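How Does a Battery Wake Up a Toy?

By Angelica Soriano
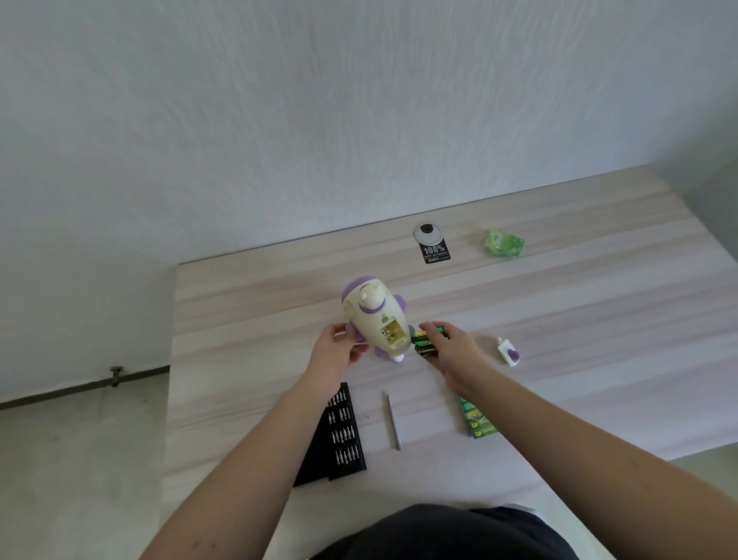

Two green AA batteries, ready to go into a cream and lavender toy.

Have you ever pressed a button on your favourite toy and got... nothing? No song, no beep, not even a crackle? It might just be hungry! Toys that talk or light up need electricity, and lots of them get it from batteries.

What's inside a battery?

A battery looks like a plain little metal can, but it is packed with chemicals. When the battery is joined up to a toy, those chemicals start to react with each other, and the reaction pushes teeny tiny particles called electrons out of one end. Electrons on the move are what we call electricity. Isn't that amazing? There's a chemistry experiment going on inside your TV remote!

Going around in a loop

Electricity needs a path that goes all the way around and back to where it started. We call that path a circuit. Think of the toy train at the Tomham library. If one piece of track is missing, the train can't get around. A circuit is the same, and a switch is like a bit of track you can lift out and put back.

Look for the bits of metal inside the battery compartment. They're called contacts, and they are where the battery joins the loop.

Plus and minus

Every AA battery has a bump at one end. That's the positive end, marked with a plus sign (+). The flat end is negative, and its sign is a minus (-). Most battery compartments have little marks to show you which way each battery goes. In many toys the flat end sits against a spring.

My nephew in Bresberg put both of his in backwards and was sure his robot dog was broken. We flipped them over and it barked so loudly that I dropped my toast!

And what are all those little holes?

Lots of noisy toys have a patch of tiny holes in the plastic, and so does the one in the photo. There's a speaker behind them. Electricity makes part of the speaker wobble very fast, the wobble shakes the air, and the shaking air travels to your ears as sound.

Why the screwdriver?

Battery covers on toys are often held shut with a small screw, to keep batteries away from babies and pets. Screws come in different shapes, and a case of bits has lots of tips to choose from. Pop the screw in a saucer while you work. They love to roll under the couch!

Stay safe

Always ask a grown-up to help you change batteries.
Don't mix old ones with new ones.
Never put a battery in your mouth.
If one is leaking, don't touch it. Go and tell a grown-up.
Flat batteries don't go in the rubbish bin. Take them to a battery recycling spot.

Try this!

Go on a battery hunt at home for 30 minutes. Draw everything you find that runs on batteries, and colour in the ones that make a noise.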